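Stallgate Crossing: where things stand
May 10, 2023

Quick one this time, I've got a hearing at two and the printer is down again. A lot of you wrote in after the April issue asking about the Stallgate crosswalk case, so here goes.

Short version. A woman on foot, in the crosswalk, walk signal on. Delivery van turning right off Zunarcombe Avenue. Broken hip, broken wrist, three weeks in rehab. The van's insurer offered to pay the ER bill and not much else. Their argument: she was wearing dark clothes and "should have anticipated the turn." We filed suit in the county court and the case is now in discovery.

Our client is Pouran Farahani and she has said it's fine to use her name. She wants people to know about that corner. She walked it every day for years to get to the pharmacy.

What's going on right now. Depositions, mainly. Keyvan Ahmadpour from our office took the driver's in April. Can't get into all of it, but the driver agreed he was looking left for a gap in traffic when he started his turn. Anybody who drives knows that habit. You look left, left, left, and then you go, and the person on your right is already off the curb.

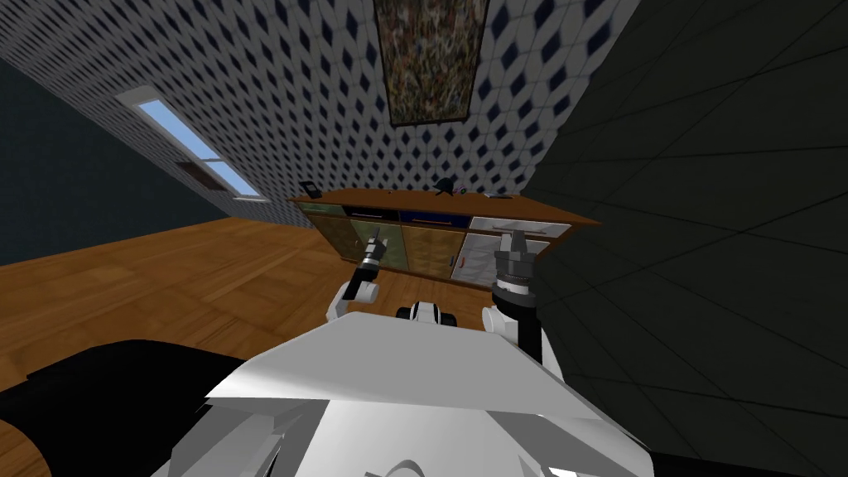
The other piece is the employer. The van belonged to Rirulberg Parcel, and the driver was on the clock, on his route. When a worker causes a crash while doing the job, the company usually answers for it. Rirulberg first told us he was an independent contractor. Their van, their uniform, their schedule, their phone telling him which stop was next. We'll see what the judge makes of that. Motion is pending.

We also asked for the route records. That day he had 104 stops on his list. We want to know how many is normal and who sets the number. Got back a stack of paper with half of it blacked out, so there's a fight coming over that too.

Now the part that applies to everybody. I get the same questions over and over, so let me run through them fast.

Do I have to talk to the other driver's insurance company? No. You don't owe them a recorded statement. They will call early, sometimes while you're still in the hospital, and the person will be very nice. Take the name and number, say you'll get back to them. Your own insurer is different, your policy probably says you have to cooperate, so read it or have someone read it with you.

What if I was partly at fault? Depends on the state. In many places you can still recover something, and your share just gets subtracted. Say the jury finds you 14 percent responsible, your award drops by 14 percent. Some states cut you off completely once you hit 50 percent, others a hair above that, and a few places are a lot harsher. Please don't decide on your own that you've got no case becuase you were looking at your phone.
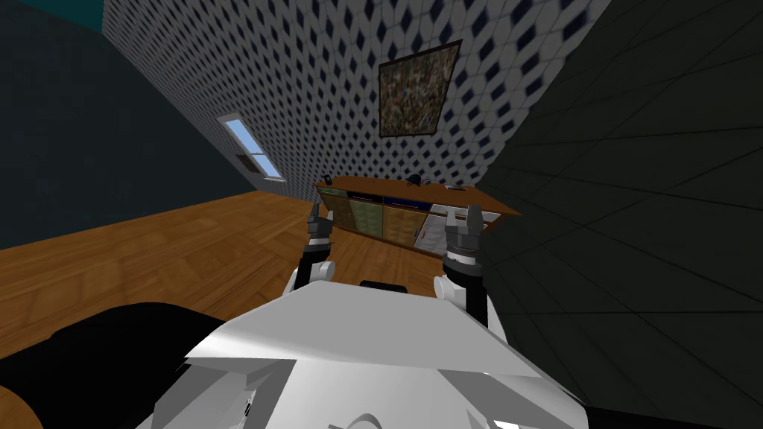
How long do I have? Also depends on the state. Could be a year, could be three or more. If a city or county is involved (bad signal, missing paint, a bus) there may be a separate notice you have to send first, and that deadline can be really short. We turned away a man last winter with a good claim who had missed it by nine days. Hated making that call.

What should I keep? The shoes and clothes you had on, unwashed, in a paper bag. Discharge papers. Receipts, including the small ones, parking and cab fare and the shower chair. A notebook with a line or two each day on what hurt and what you couldn't do. Mrs. Farahani's daughter kept one for her from the second day on and it's been more use to us than half the medical chart.

Should I take the first check? Read what comes with it. If there's a release, signing it almost always ends the claim for good, even if you need surgery later. The hip looked like a simple repair in week one. It wasn't.

Next topic. The rehab-at-home talk. Simin Ranjbar is giving it again, same handout as before with a new page on wage loss. Bring your paperwork if you want her to look it over after. Free, no sign-up, coffee if somebody remembers to plug it in. 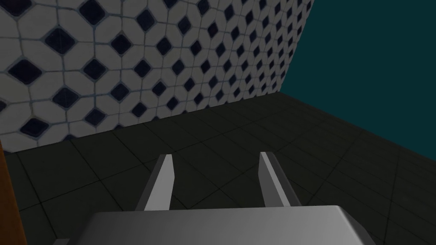 Tile wall with navy diamond insets.

She'll go over who pays for what and in which order: health plan, med-pay coverage on your own auto policy (yes, it can cover you on foot, lots of people have it and don't know), then the at-fault driver. And liens. If your health plan paid your bills it may want its money back out of the settlement. Often that number can be brought down. Ask before you pay it.

Back to Zunarcombe Avenue for a minute. We pulled the city's crash reports for the four corners between the Ansari building and the rail bridge. 47 reports over the period we asked for, and right turns show up in a big share of them. There's a signal setting that gives people walking a few seconds' head start before the cars get a green. Cheap compared with a broken hip. The city has it at two corners downtown and none out here. Public comment on the traffic plan is still open and letters do get read, keep yours to one page and name the corner.

If you've had a close call there, write it down with the time and the direction you were walking, and send it in. Doesn't have to be an injury. Near misses help show that the city knew or should have known.
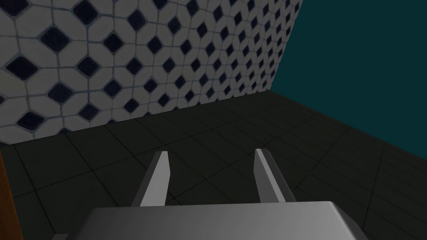 Teguh Ngau wrote in to say he has crossed there with a stroller and gotten honked at on a walk signal, more than once, and wants to know if it's worth reporting when nobody got hit. Yes. Use the city's non-emergency line, ask for a report number, and send us a copy.

Nima Ahmadpour is covering the phones for the rest of the month, so leave him a message with a good time to call back. Usual reminder, this is general info and not advice on your own case, and laws are differnt from state to state. More on the Rirulberg motion when there's a ruling.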